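15 Feb 2019

# Session 6: dishes first, then vegetables

Okay, picking up where we ran out of time. Last session was all knives and boards, and I promised you we'd get to the sink, so bring your Ondton workbook and open it to page 64 (the kitchen flow chart, the one with my coffee ring on it if you got the photocopy).

My big thing in this unit is order of work. When I started teaching in the Mevside kitchen I washed everything as it came, and I was forever moving wet cups to get at my carrots! So now I clear the dishes first. Long plastic tubs go in at an angle, open side down, with the tines holding them up so they don't fill with water. Don't lay one flat across the whole rack, please, you'll block the spray for everybody underneath. 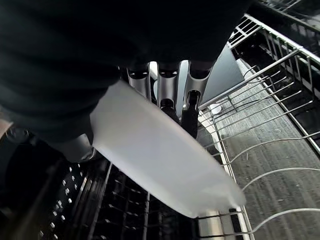
*Fig. 1. Translucent plastic container at the wire dishwasher rack.*

Next, labels. I'm a bit of a bore about these, I know. Anything with a paper sticker on the bottom gets turned over and checked before it goes near water. If you want to keep the barcode or the small print, copy it into your log. If you don't, soak the sticker for up to 21 minutes in warm water and a drop of Alska soap, then rub it off with your thumb. Scraping with a knife leaves scratches, and I will notice.
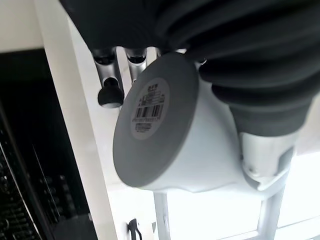

*Fig. 2. Round label with barcode on the end of a white cylinder.*

Now the sink itself. With a double basin I like one side for draining and the other for produce, and I keep it that way the whole session. An extendable rack is lovely for this, you just pull it out until both ends sit firmly on something solid.

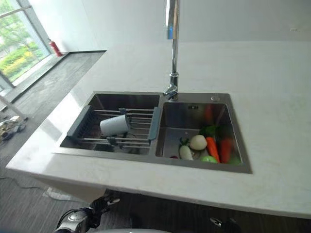 Roots get a cold rinse and a soft brush, tops last, and I do the pale ones before the carrots (habit more than science, the Karagiannis reading has it the other way around and that's fine too). Leave the greens on until you're ready to cut.

For next time:

- read the 2 pages on draining and air drying
- sketch your own sink at home and mark which side does what
- bring a brush, the stiff ones in the drawer are for pots only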